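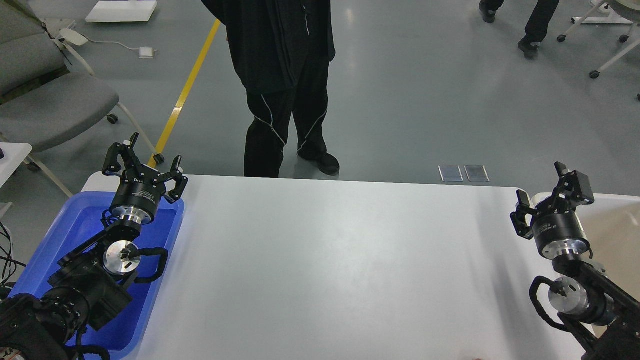 Module Robotique de manipulation
Séance 4 : étude d'une offre commerciale, le poste bi-bras Gulelex
Support de cours, version de septembre

4.1 Objet de la séance

La séance porte sur la lecture critique d'une offre de poste de manipulation à deux bras. Le produit retenu est le Gulelex, proposé par la société Surkier sous forme de kit à monter sur table. L'offre est comparée, lorsque c'est utile, à celle de Sembiring, qui couvre le même besoin sous forme de service (location du poste et maintenance comprise). Les notions de cinématique directe et inverse vues en séance 2 sont supposées acquises.

À l'issue de la séance, l'étudiant doit savoir extraire d'une fiche produit les grandeurs utiles au dimensionnement, repérer celles qui manquent et rédiger une demande de complément au fournisseur.

4.2 Composition du kit

Le kit de base comprend 2 bras identiques à montage latéral, leurs pinces parallèles, les faisceaux de câbles, les brides de fixation et l'unité de commande. La table n'est pas fournie. Surkier recommande un plateau rigide, rectangulaire, de teinte claire et uniforme, ce qui facilite la segmentation des objets par vision. Un plateau brillant reste admis, mais les reflets perturbent le seuillage. Le point est traité en 4.6.

Chaque bras est fixé à une extrémité du plateau. La zone utile se trouve donc entre les deux bases, et les bacs d'approvisionnement et d'évacuation sont placés sur les côtés. Cette disposition libère le centre, mais elle impose à chaque bras de travailler près de sa propre base lorsqu'il prélève dans le bac qui lui est associé. On y rencontre les configurations les plus repliées, et c'est là que les câbles sont le plus sollicités.

4.3 Espace de travail

On distingue trois zones :

Zone G : atteignable par le bras gauche seul.
Zone D : atteignable par le bras droit seul.
Zone C : commune aux deux bras, siège des opérations de transfert et de maintien.

La fiche commerciale donne une portée par bras, mesurée du premier axe au centre de la pince. Cette valeur ne suffit pas. Elle correspond au bras tendu, où la manipulabilité est proche de zéro. Pour un avant-projet, on retient une portée utile inférieure à la portée nominale, en excluant le voisinage des singularités. L'étendue réelle de la zone C dépend de l'entraxe des bases, paramètre laissé au choix du client et absent du devis type.

Rappel : si r désigne la portée utile et e l'entraxe, la zone C n'est non vide que si e < 2r. Au voisinage de e = 2r, la zone existe géométriquement mais aucune orientation de pince autre que l'axe du bras n'y est réalisable.

4.4 Préhenseurs

Les pinces sont à deux doigts à fermeture symétrique. La documentation Surkier mentionne des doigts interchangeables, fixés par vis, et un module de poignet cylindrique sur lequel se raccorde la bride. Points à contrôler à la lecture de l'offre :

a) Course d'ouverture, à comparer au plus grand objet prévu, jeu d'approche inclus.
b) Effort de serrage maximal et, surtout, effort minimal réglable. Pour les objets souples ou fragiles, seul le second est dimensionnant.
c) Géométrie de l'extrémité des doigts. Des extrémités crantées améliorent la tenue des pièces cylindriques mais marquent les surfaces tendres.
d) Masse de la pince, à déduire de la charge annoncée si celle-ci est donnée à la bride.

Le point d) est la source d'erreur la plus fréquente dans les comptes rendus. La charge affichée par Surkier est donnée à la bride. Celle de Sembiring est donnée en bout de doigts. Les deux valeurs ne sont pas comparables directement.

4.5 Câblage

Les câbles de puissance et de signal circulent à l'extérieur des segments, avec une boucle de mou au niveau des articulations. Cette solution est économique et simple à dépanner. Elle présente deux inconvénients : un risque d'accrochage dans les bacs et une limitation de la rotation du poignet par le rayon de courbure admissible.

À la mise en service, il convient de :
- parcourir toute l'amplitude de chaque axe à vitesse réduite, hors tâche ;
- vérifier que la boucle ne se tend dans aucune position extrême ;
- brider le faisceau descendant contre le piètement de la table ;
- consigner les butées logicielles retenues.

4.6 Essais de réception

Le protocole proposé par Surkier comporte 28 points, dont la plupart relèvent du contrôle électrique. Pour le cours, on se limite aux essais fonctionnels suivants.

Essai A, répétabilité. Le bras rejoint 40 fois la même pose depuis des directions d'approche variées. On relève la position au comparateur. L'écart type est calculé par axe, sans moyenne entre les axes.

Essai B, transfert. Un objet est saisi dans un bac latéral, présenté en zone C, repris par l'autre bras, puis déposé dans le bac opposé. Les échecs sont classés selon leur phase : prise, présentation, reprise, dépose.

Essai C, sensibilité à l'éclairage. L'essai B est répété avec un éclairage zénithal, puis rasant. Sur un plateau brillant, on note séparément les fausses détections dues aux reflets et celles dues aux ombres portées des bras.

Sur le banc de référence, la campagne complète a produit 1547 enregistrements de cycle. Le fichier est déposé sur l'espace du module. Il contient des cycles interrompus, signalés par un code d'état non nul, à filtrer avant tout calcul.

4.7 Sécurité

Le Gulelex est livré sans enceinte. La fiche emploie le terme « collaboratif », qui ne dispense pas de l'analyse de risques : celle-ci porte sur l'application entière, objets manipulés compris. Le marquage au sol ne constitue pas une mesure de protection. L'arrêt d'urgence doit rester accessible depuis chaque poste occupé et son action doit couvrir les deux bras.

4.8 Éléments absents de l'offre

À réclamer au fournisseur avant toute décision :
- entraxe recommandé et plan de perçage ;
- comportement des pinces en cas de coupure d'alimentation (maintien ou relâchement) ;
- durée de vie des faisceaux, en cycles ;
- délai de fourniture des doigts de rechange ;
- format des journaux et conditions d'accès aux données brutes.

4.9 Travail demandé

Rédiger une note d'avis technique sur l'offre Gulelex, pour une application de tri entre deux bacs. La note comprend un schéma coté des zones G, C et D, l'exploitation de l'essai A et un tableau comparatif Surkier / Sembiring ramené à des grandeurs homogènes. Composition sous Latex, modèle disponible sur l'espace du module. Les figures sont fournies au format vectoriel et les unités figurent en tête de colonne. Dépôt avant 18 h, la veille de la séance 5.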